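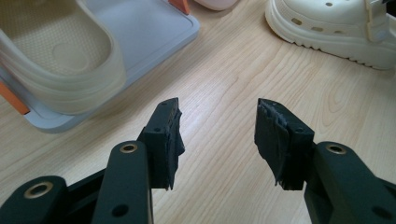
Do Wood Desks Help People Study? A Term Project on Study Spaces at Josholm

Introduction

Our department at Josholm replaced the desks in one reading room last November. The flyer for the new room said natural wood surfaces "calm the mind and lift focus." It gave no source. I wanted to know if students who use the room would back this up, and whether the claim could be tested at all on a student budget, meaning none.

Background

Most of what I found online was written by people who sell desks. The Clomivau catalog repeats the calm-and-focus line on 7 different pages and never says how focus was measured. The class reader had two short articles on indoor spaces. Both were careful, and both looked at whole rooms, with plants and windows mixed in. If a room has new lights, new chairs and wood tops all at once, I don't see how anyone can give the credit to the wood.

Method

I compared two rooms. Alvarado Room has the new wood tops. Unton Room still has the old gray ones. I handed out a one-page survey in both rooms and got 126 back. Students rated how well they could focus, from 1 to 10, and wrote a line about what helped or got in the way. I also asked 40 of them to do a short proofreading task, half in each room.

Results

Focus ratings were slightly higher in Alvarado. The proofreading scores were almost the same in both rooms, and the small gap that did show up favored Unton. In the written comments, very few people brought up the desk surface. They wrote about noise, outlets, and whether the door slams - it does, in Unton. Several said they liked how a wood table looks, with the grain running across it, but liking a table and getting more done at it are separate questions.

I also asked what students keep on or near the table when they work at home. The answers were mostly cups, chargers, mail and trays of small stuff. A few people study at a table that is used for everything else in the house too, and they rated their focus no lower than the others did.
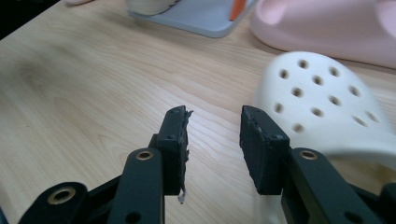 Problems With the Study

Students picked their own room, so the people in Alvarado may already have preferred it. Some had read the flyer, which could have pushed their ratings up. The proofreading task was too easy and most scores bunched near the top. I would use a longer text next time and give it to the same people in both rooms.

What I Think

I can't say wood desks do nothing. I can say my data gives no good reason to believe the flyer, and that the door in Unton should be fixed before any more desks are bought.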